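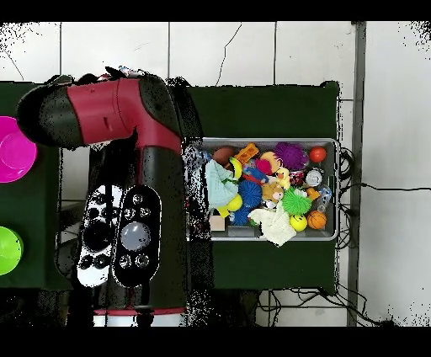

Informe de avance del proyecto Estora, septiembre
Para: Maureen Bickerstaff, fondo Prilosico
De: Efe Okeke, ludoteca Iyamu

Hola, Maureen:

Te debía este informe desde el miércoles y te pido perdón por el retraso, pero es que quería esperar a tener cerrado el reparto de las cajas para no contarte las cosas a medias. Al final lo he conseguido a medias igualmente, ya lo verás.

Lo primero, lo bueno: de las 16 cajas que prometimos en la solicitud, ocho ya están completas, revisadas y con su ficha. Otras siete están llenas pero sin ficha, así que técnicamente no se pueden prestar todavía. Y queda una, la caja gris, que es la que nos está dando guerra y de la que te hablo más abajo porque tiene su miga.

Cómo vamos con la selección

Ya sabes que la idea de Estora era dejar de prestar juguetes sueltos y pasar a prestar cajas mezcladas, con cosas de jugar y cosas de casa juntas. Cuando te lo presenté en primavera sonaba muy bien sobre el papel y luego, claro, hubo que sentarse a decidir qué entra y qué no. ¡Qué tardes! Wen-hsiung Sin defendía que cada caja tuviera un tema (la cocina, el parque, la bañera) y yo quería justo lo contrario, que al abrirla no se supiera muy bien por dónde empezar. Hicimos la prueba con las dos versiones y las familias se quedaron bastante más rato con las mezcladas, sobre todo los pequeños, que sacan todo, lo esparcen y después inventan ellos el tema. Wen-hsiung sigue pensando que la de la cocina tenía que haberse quedado, y le he prometido que la haremos como caja especial si sobra dinero.

La gris es la más mezclada de todas. Lleva el balón marrón con forma de balón de rugby, la bola morada de pinchos blandos, una pelotita roja, el plátano amarillo, el bloque naranja, un paño azul claro... y más cosas apretadas ahí dentro. Está llena hasta arriba y ese es precisamente el problema. Yo le quitaría la mitad, pero cada vez que me pongo a sacar algo aparece alguien a explicarme por qué esa pieza en concreto es imprescindible. El paño, por ejemplo. Pensaba retirarlo porque parecía un trapo olvidado, y Dilwyn Bevan me contó que en su grupo es lo que más se usa: tapan cosas, adivinan qué hay debajo, lo doblan, lo convierten en capa. Pues se queda el paño.

Con los platos todavía no hay acuerdo. Tenemos el magenta, llano, y el cuenco verde lima, y de momento los dejamos fuera de la caja, en la mesa verde, a un lado. La propuesta de Ibrahim Igwe es que viajen aparte, en una bolsa de vajilla que se pueda añadir a cualquier caja. A mí me gusta, aunque significa otra bolsa que se pierde y otra línea en la ficha. Lo vamos a probar un mes y te digo.

Lo que no ha salido como esperábamos

Las fichas. En la solicitud puse que cada caja llevaría una ficha con dibujo de todas las piezas, y calculé fatal el trabajo que da. Dibujar un balón es fácil, dibujar una bola de pinchos de manera que una abuela la reconozca a la hora de devolverla es otra historia. Las primeras las hice yo a mano y quedaron simpáticas pero poco claras (una madre me preguntó, muy educada, si faltaba el erizo). Las nuevas las está haciendo Ibrahim con letra grande y una descripción corta por pieza, sin dibujo: "bola morada, blanda, con pinchos". Se entienden mejor y se corrigen en un minuto. Si te parece bien, me gustaría que aceptaras este cambio respecto a lo que firmamos. No cambia el coste.

Tampoco acertamos con las tapas. Pedimos los recipientes a Skondby, que nos los entregó en la fecha prevista y bien embalados, nada que decir por ese lado. El fallo fue mío, que encargué las tapas de la medida pequeña. Han aceptado el cambio y estamos esperando las nuevas. Mientras tanto las cajas van con una tela atada con cordón, que queda hasta bonito, pero no aguanta un viaje en autobús con prisas.

Y una cosa más que no estaba prevista en ningún sitio: la limpieza. Las piezas lisas se lavan en un momento. Las que tienen pinchos, costuras o agujeritos necesitan cepillo y paciencia, y luego secarse bien antes de volver a la caja. He reservado la última hora de la tarde para eso y por ahora llegamos justos.

El dinero

De la segunda partida llevamos gastados 655 euros, casi todo en recipientes, cordón, cartulina para las fichas y el material de limpieza. Los juguetes han salido en su mayor parte de donaciones y de lo que ya teníamos en la ludoteca, por eso la línea de compra de juguetes está prácticamente sin tocar. Me gustaría pasar una parte de esa línea a dos cosas: una estantería baja, para que los niños puedan elegir la caja ellos mismos, y un segundo juego de cepillos. Tengo los tickets escaneados y ordenados, te los mando en un correo aparte para que no pese tanto este.

Lo que dicen las familias

Te copio un par de comentarios del cuaderno de la entrada, que sé que te gustan. Una madre escribe que en su casa el plátano de juguete ha pasado a ser el teléfono oficial y que hubo lágrimas al devolverlo. Un abuelo pide "menos pelotas, por los vecinos de abajo". Otra familia pregunta si se puede repetir caja dos veces seguidas, y hasta ahora les decíamos que no, pero lo estoy pensando - con las cajas mezcladas la segunda semana juegan a cosas distintas que la primera y da un poco de pena cortarlo ahí.

Dilwyn lleva además un registro suyo de qué piezas vuelven en mal estado. Es todavía poca cosa para sacar conclusiones, aunque ya se ve que lo de tela sufre más que lo de plástico y que el papel de las fichas hay que plastificarlo sí o sí.

Lo que viene ahora

Terminar las fichas que faltan, que es lo más urgente. Recibir las tapas. Decidir de una vez qué sale de la caja gris, y para eso he puesto una norma muy sencilla: si entra una pieza, sale otra, y quien quiera salvar la suya tiene que proponer cuál se va. Veremos si sobrevivo. Después toca la presentación a los grupos de tarde, donde llevaremos dos cajas abiertas para que toquen y pregunten, y a partir de ahí empieza el préstamo normal.

Necesito de ti tres respuestas, cuando puedas:

- Si aceptas las fichas sin dibujo.
- Si puedo mover parte de la línea de juguetes a la estantería y los cepillos.
- Si prefieres el próximo informe en noviembre o esperamos a tener el primer mes de préstamo completo. Yo votaría por esperar, así te llevo datos de verdad y no solo anécdotas de plátanos.

Si quieres pasarte antes, por las tardes estamos siempre. Avísame con un poco de tiempo y te guardo una silla de las de adulto, que tenemos pocas.

Un abrazo,
Efe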